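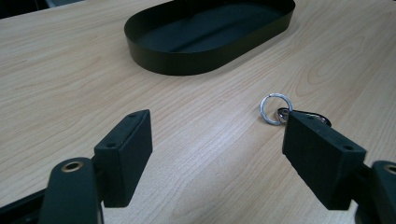 Home | Guides | Grippers | Downloads | Contact

Section 6: Comparing two hand-held grippers on the key rack

04/12/2025, by Polyxeni Drakos
Reading time: 6 minutes

Keys are a rotten thing to pick up. They are thin, shiny and attached to other keys, and they lie flat on a table with no interest in your schedule. That makes them a good test for comparing finger pads, and it is why the Fliklow guide has you start here instead of with the foam blocks everyone prefers.

You should already have finished Section 5 (mounting and cable check). If you skipped it, go back. The rest of this section assumes both grippers open fully when you let go of them.

6.1 Before you start

1. Set the table so that you can stand square to its long side. Leave room for both elbows.

2. Put the rack near the middle, within easy reach of both hands. The tray is the base, so keep it flat on the table.

3. Check the screws on each finger pad. They should be snug. Snug is less than you think, and stripped pads are not covered by the Brallano parts plan or by sympathy.

4. Look down at the round brass fittings in the arms. Wipe off any grit with a dry cloth. Do not oil them.

5. Start a new session in Fliklow and type in the pad name for each hand. "Left" is not a pad name.

CAUTION: Keep loose sleeves, lanyards you are wearing and hair away from the arms. They close on whatever is between them and have no taste in the matter.

6.2 Running the comparison

6. Take a gripper in each hand. Let the cables hang free, then swing each arm once from side to side. If a cable tugs, fix it now. A tug that is mildly annoying on the first run will be all you can think about by the sixteenth.
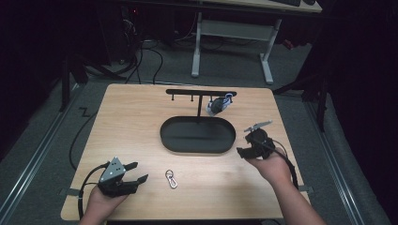
Page 18

7. Lay a key ring or clip on the table in front of the tray. Leave it however it lands – straightening it is cheating, and the recording will show you doing it.

8. Bring the open fingers down on either side of the ring. Stop just above the tabletop. Pads that scrape the wood will pick up a polish and start to slip.

9. Close slowly until the ring moves with the fingers, then lift. If it drops, log a drop and leave the item where it fell. Go again from there.

10. Carry the ring to the rack and lower it over a free hook. Open the fingers before you back away. People forget this more often than you would hope, and the rack comes along for the ride.

11. Do 16 runs with one hand, then 16 with the other. Swap the pads between hands and repeat the whole lot. Without the swap you are mostly measuring which hand you write with.

NOTE: The Mameck pads are stiffer and do better on bare rings. The softer Hjaltested set is kinder to plastic fobs but tends to let go late, so allow a short pause before you pull back. If you see the opposite, check that you typed the names in the right boxes.

6.3 Checking the finger view

12. Open the camera view for each gripper in turn. Both fingertips should be in sight with the grippers fully open, and there should be a clear stretch of table between them.

13. Point the fingers at the rack and hold still. You want to see the near side of the tray. You do not need all of it, and tilting the camera up to get it will cost you the fingertips.

14. Look for glare on the table. A pale patch is fine as long as a ring placed in it still shows up. Otherwise turn the table a little, or shade the lamp.
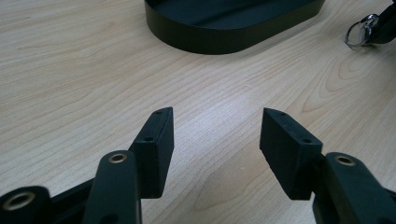 Noman Naqvi writes that he gets better numbers by skipping the pause in the Hjaltested note and giving the wrist a small twist as the fingers open. He adds that step 11 could be cut in half and no one would weep.

We tried the twist. It does help with round rings, and it makes a mess of anything with a long clip, so it stays out of the main steps for now. If you use it, write "twist" in the session notes and use it for both sets of pads. Step 11 stays as it is. The version from October had half as many runs, and the 2 pad sets came out so close that we argued over them for a week.

6.4 Putting things away

15. Close the session in Fliklow before you unplug either gripper. Unplugging first saves the file with no ending, and Fliklow will then refuse to open it.

16. Leave the fingers open for storage. Coil the cables loosely and keep them off the floor rails.

Go on to Section 7, Replacing worn pads.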